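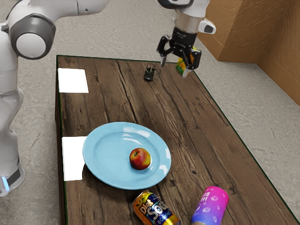 Putting the gooseneck on your Flimora pole is the part of set-up we look forward to most, and once it's on you can wash second-story siding and gutter faces with both feet on the lawn! The gooseneck is the bent top section that carries the brush, and the bend is what lets the bristles sit flat against a gutter when you are standing below it. For the general shape, think of the white and gray robot arm, which rises from its base, curves up and over, and then runs level across the top. Your pole should do the same thing in a much skinnier way: straight up from your hands, one smooth bend, then out toward the house.

3. Fitting the gooseneck and brush

Before you start, lay the pole on grass or a folded drop cloth with every section pushed in. You'll need the gooseneck, the brush head, the long hose, two clamps from the small parts bag, and a flat screwdriver. The clamps are 304 stainless steel and can stay on the pole all year.

1. Pull the plastic cap off the thin end of the pole. Keep it, you'll want it for winter storage.

2. Feed the hose in at the bottom of the pole and push until it comes out the top. If it catches at a section joint, twist the hose a little as you push. It pops through with a nice little bump when it clears.

3. Pull enough hose out of the top to reach along the gooseneck and into the brush, plus a hand's width of slack.

4. Slide the gooseneck onto the pole until the line printed on its sleeve meets the pole end. Turn it so the bend faces the same way as the clamp levers lower down. (This makes it so much easier to tell which way the brush is pointing when it's high above you and the sun is in your eyes.)

5. Close the sleeve lever. It should take firm thumb pressure. If it flops shut, open it, tighten the small screw a quarter turn, and try again.

6. Screw the brush head onto the gooseneck by hand. Don't use pliers.

7. Push the hose onto the barbed fitting at the back of the brush. Fit one clamp over the hose and tighten it. The second clamp goes on the tap connector at the other end.

CAUTION: Never raise the pole near overhead power lines. Walk all the way around the house and look up before you lift anything. Wet poles and wet hoses carry current, and this includes the service line running to the house itself.

Note: Dipping the hose end in warm water for a minute softens it beautifully if the barb feels tight. Skip the grease and the dish soap.

4. Setting the brush angle

Loosen the wing nut on the brush, tilt the brush, and tighten the nut again. Good starting points:

Siding, flat to the wall: all the way back, bristles facing the house
Gutter faces: one click forward
Soffits: bristles facing straight up
Window frames and sills: two clicks forward

Try the angle on a ground-floor wall first. You'll feel right away when the bristles are sitting flat, and it's a lovely feeling, the brush just glides.

5. First rinse

1. Connect the hose to an outdoor tap. The brush jets are made for ordinary garden pressure, and 40 psi is plenty.

2. Open the tap halfway with the pole still on the ground. Check both clamps for drips.

3. Let the water run until it comes out of the jets clear. New hoses can give off a bit of white dust at first.

4. Raise the pole upright, then extend it from the top section down, one section at a time, closing each lever before you go on to the next.

5. Work from the top of the wall to the bottom in strips as wide as the brush. Rinse each strip before the cleaner dries on it.

CAUTION: Do not connect a pressure washer to this pole. The hose and jets will not take it. A 2000 psi machine can split the hose inside the pole, where you won't see it happen.

Note on older paint: If the siding is chalky, put the soft brush on and wash a small patch somewhere out of the way. Color on the bristles means the paint is coming off, so stop there and see the chart in section 8.

If water comes out of one jet only, take the brush off and poke the blocked jet from the front with the pin in the parts bag. Flush the hose for a moment before you screw the brush back on.

To bring the pole down, close the tap first, then lower the sections starting with the thickest. Keep your fingers clear of the sleeves as they slide.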